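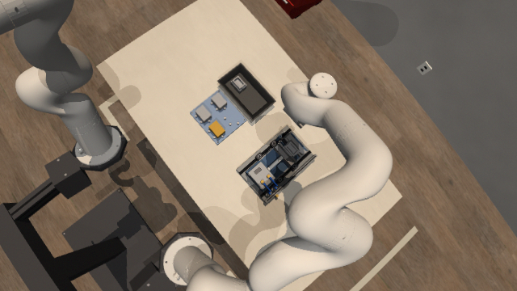

Ivitz, March 1, 2024

To: Fluvesetti users list
Re: Re: How are you scoring the two-arm task?

Sorry for the slow reply. The original question is quoted below so that people reading the archive don't have to go looking for it.

> Hello all,
>
> We are trying to repeat the result in the Niser note from January,
> the one where a policy trained with moved shadows and lights did
> better on the bin-to-chassis task than one trained with moved
> objects. We have the same scene files and the same two arms, and
> we get the opposite order. Moving the objects helps us a lot.
> Moving the lights hardly helps at all.
>
> Before we spend more machine time on this, could someone from the
> group say how a run was scored? The note says "part seated in
> chassis" and leaves it there. We count a run as good if the part is
> inside the chassis walls and both arms have let go. Is that what
> you did?
>
> Also, does the blue board stay put in your runs? In ours it is
> moved along with everything else, and we wonder if that matters.

Short answer: no, we scored it differently, and yes, the board matters more than we thought.

Scoring first. In the January note a run was good if the part ended up within tolerance of its target position in the chassis and stayed there until the end of the run. We did not ask for the grippers to be open. Some policies learnt to put the part down and keep hold of it, and the script passed those. Your rule would fail them. I think your rule is the better one and we have changed to it.

I went back over the saved runs and scored them again under your rule. There are 200 runs for each setting, and we had kept the full state for all of them, so nothing had to be run again. The order in the note does not survive. The policy trained with moved lights loses many of its good runs, nearly all of them because the gripper is still closed on the part when time is up. The policy trained with moved objects loses very few. With the new scores the moved-objects policy comes out ahead, as you found.

I don't want to overstate this. We trained each setting from four different seeds, and the seeds spread quite widely. One of the moved-lights seeds still does well under the new rule. The gap between the two settings is bigger than the spread, but I would want more seeds before putting it in a paper.

Now the board. The render at the top is the layout we use for checking by eye, with the small light grey part at one end of the black bin and the blue board right up against the bin's side. In the January runs the board was locked to the bin. When the bin was moved the board went with it, at the same angle, and so did the blocks on top. The chassis was moved separately, and it lies the other way round on the table, so its angle to the bin did change from run to run.

We had not meant anything by locking the board. It was left over from an earlier scene file where the two were a single object. The effect is that the policy can find the bin by looking for a bright blue patch, which is a good deal easier than finding a black bin. Moving the board by itself takes that away.

To see how much it mattered I ran a new set with five settings:

Lights moved, board locked (as in the note)
Objects moved, board locked (as in the note)
Lights moved, board free
Objects moved, board free
Objects moved, board and blocks removed

I only used the new scoring rule on these. With the board free, both kinds of policy get worse when they were trained with it locked, and the moved-lights one gets much worse. It often sends the arm to the board and closes the gripper over one of the blocks. Training with the board free brings most of the score back for moved objects. It does less for moved lights, and I can't say why yet.

The last setting surprised me. With no board and no blocks the policy is slower to train and no better at the end. I had expected an easier scene. My guess is that the black bin against the table is hard to place in depth from our main view, and the other objects help with that, but it is a guess. Someone with a second view set up could test it quickly.

A few practical points, as several people have asked off list.

The chassis has a lot in it, and the blue cables and their yellow-orange connectors are part of the fixed mesh. They do not bend. If the arm pushes against them the part will jump, and the old script sometimes counted the jump as a seated part when it landed well. Please use the contact check in the new script, which ends the run as a failure.

Both arms are loaded in every run, even for policies that only move one. The idle arm still throws a shadow, and it should, because the shadows on the table are one of the things being varied in the lights settings. If you take it out your numbers won't match ours.

The orange block is close in colour to the connectors. We have seen one seed that mixes them up. Changing the block to grey like its neighbours stops it, but we have kept it orange in the released scene so that results can be compared.

The scoring script, the re-scored tables and the new scene file with the board free are in the shared Fluvesetti folder, under soomro-rescore. The old files have been left where they were. I'll add a correction to the front of the Niser note and a line on the Soomro project page pointing to this thread – if you have cited the note for the order of the two settings, please cite the correction as well.

Could you send me your per-seed scores, and say how far you allow the board to move? Ours can go as far as the table edge, and I suspect that is too far, as in some runs it sits half under the chassis at the start. If yours is tighter I'd like to use your range for the next set and run both labs' policies on the same starts.

Regards,
Simulation group, Ivitz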